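Household demonstration practice

Household demonstration practice is the loose name for the habits, written rules and shared customs followed by people who record everyday chores with hand-held grippers so that robots can later learn from them. It covers how a home is prepared, how the tools are held and checked, how the people who live there are treated, and how the finished recordings are labeled and stored. There is no single rulebook that everyone follows, and a good deal of what counts as proper practice has been passed along from one crew to the next, but the guidelines most often borrowed are the Bridcombe notes, named for the town where they were first put together.

Background

Early recording work was mostly done in labs, on plain tables with a few wooden blocks or plastic cups, and the rules that grew up there were really rules about laboratories. When crews began carrying their grippers into ordinary living rooms and kitchens, they found that much of the old advice did not travel very well. A lab bench can be wiped clean and set back to the same layout 50 times in a day. A family's coffee table has a life of its own, with phones charging on it and somebody's fruit in a bowl, and the family would quite reasonably like to have it back by suppertime.

The Bridcombe notes were begun by Mayuree Chaiyaporn, who had spent several years training new operators and had grown tired of answering the same questions by telephone. Her first draft ran to 12 pages and was written in a friendly, grandmotherly sort of style that later editors have been kind enough to leave mostly alone. Arne Schmieder added the chapters on tool checks and on labeling, and the revised edition of December 10, 2020 is the one that most crews still keep in their bags.

Preparing the room

The notes ask operators to change as little as possible. Furniture stays where the household keeps it, curtains are left as they were found, and belongings that are not part of the task remain in place unless the owner would like them moved. Medicines, letters, bank cards and family photographs are the main exceptions – these are put away by the owner, never by the crew, before any recording begins.

Task items are set out on one surface, which the notes call the home surface. They should differ in shape and stiffness, and a mixture of boxes, soft bags and wrapped foods is considered a fair everyday selection. Patterned tablecloths are allowed, and even welcomed, as long as the cloth does not slide about when an item is picked up.

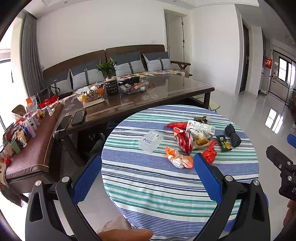
Items are not lined up in rows. The operator is told to set them down the way a person would after coming home from the store, and to change the arrangement between recordings. Chaiyaporn was quite firm on this point, and wrote that a tidy table teaches a robot about tidy tables and very little else.

Handling the grippers

Operators working with two grippers are asked to keep both within view of the recording cameras whenever they can, to move at a calm and steady pace, and to finish a grasp before starting the next one. Squeezing harder than needed is discouraged, particularly with pastries and other soft foods. Jaw pads are inspected before each session and wiped with a dry cloth, and any loose fitting means the tool goes back in its case until it has been properly looked at.

A dropped item is left in the recording and marked as a drop. Schmieder's chapter is patient but clear about this: a recording with a fumble in it is still useful, provided that the label says so.

Consent and privacy

Every adult in the home signs a form written in plain words, and may stop the session at any time without giving a reason. Hallways and neighboring rooms often come into view through open doors, so the notes recommend walking through the whole home with the owner first. Screens are turned off or laid face down – a small thing, but the one most often forgotten.

Adoption and criticism

The Tuteck archive, which holds 2158 recordings, accepts only sessions made under the Bridcombe notes or something close to them. Of these, 1135 were made in occupied homes. The Javulel group follows its own shorter version, which leaves out the advice on arranging items by hand and uses shuffled cards to decide where each one goes. Its members argue that people who try to be messy tend to be messy in the same way every time. A joint edition has been discussed at the Rothe workshop, though the two sides have yet to agree on the chapter about tablecloths.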